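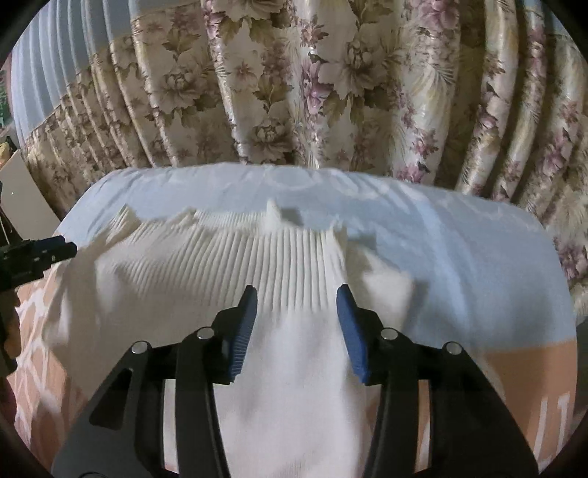

Sweater, white, spread on a bed

Soft knit, smooth body with a ribbed hem band. The band is bunched and wavy along its upper edge, and the body lies in loose folds on a pale blue sheet.

About this gallery

Rinholm Laundry Notes records how knitwear is laid out, folded and stored. Entries are filed by garment type and stage. This page covers stage 1, layout on a bed. Text by Hala Bitar. Item number 2587.

Layout notes

Stage 1 is done on a made bed with the sheet pulled tight. A table is acceptable if it is longer than the garment. Heavier knits go on the Fimbridge board instead.

Ribbing is straightened before the body. Work from the side seams toward the center and keep the ribs parallel. Do not pull the band to full width. A stretched hem does not sit flat in stage 2.

Smooth the body with the flat of the hand, hem to shoulder. Lay the sleeves out to the sides until the body is flat, then cross them over the back.

Folding and storage

Fold in 3 from the hem for shelf storage, in 4 for the Brorkavlow drawer. White knits are stored apart from dyed ones, with tissue between layers. Sweaters are never hung.

Related entries

Item 189: Cardigan, buttoned, stage 1
Geagea method for sleeves
Stage 2: First fold

Entries are revised every June.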